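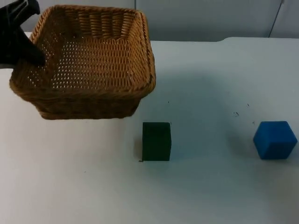 Chapter 2
Woven Containers: Construction, Load and Storage Use

2.1 Scope of the chapter

Chapter 1 dealt with rigid-walled containers, in which the wall and the floor are continuous sheets. A woven container is made of many separate strands held in position by friction and by the bending of each strand around its neighbors. The strength of the whole depends on the weave, the rim and the joint between wall and floor.

The chapter covers small open baskets without lids, of the size used on shelves and tables to hold loose items such as toy blocks, cutlery or folded cloths. Lidded hampers and baskets with handles are treated in Chapter 3.

2.2 Terms

Stake. A strand that runs up the wall from the floor to the rim. Stakes carry most of the vertical load.

Weaver. A strand that passes in front of and behind the stakes. Weavers set the spacing of the stakes and keep the wall from spreading.

Border. The finished upper edge, in which the ends of the stakes are turned down and secured. A braided border is thicker than the wall below it and resists bending in all directions.

Foot. One or more heavy coils at the base of the wall. The foot takes the wear from sliding and keeps the floor clear of the surface.

Open floor. A floor woven with regular gaps. It weighs less than a closed floor and lets dust and crumbs fall through. The smallest item to be stored must be larger than the largest gap.

2.3 Shape

A square basket with rounded corners uses shelf space better than a round one of equal width. The corners are rounded so that the weavers can turn without cracking. Sloped sides allow empty baskets to be nested, at the cost of some floor area. For a basket with a square rim 17 cm wide and a square floor 16 cm wide, ignoring the corner radius, the floor area is 256 square centimeters against 289 at the rim.

2.4 Lifting at the rim

A basket lifted by two opposite sides stays level when the load is centered. Lifted at one point, it turns until its center of mass lies below that point, unless the grip is firm enough to resist the turning. The border near the grip is then bent and twisted together, and the adjoining stakes are pulled unevenly. Items inside slide toward the low side.

Aksoy's rule, used in the exercises, limits the load for a single-point lift to 50 percent of the load allowed for a two-sided lift. The rule assumes a braided border in sound condition. Split or dried strands are outside its range.

2.5 Order of work

Section 2.6 gives the method for measuring gap size. Section 2.7 applies the rule above to the Mester and Cai weave patterns, using the load tables prepared by Jarmila Říha. Read the tables in Appendix A before starting Section 2.7.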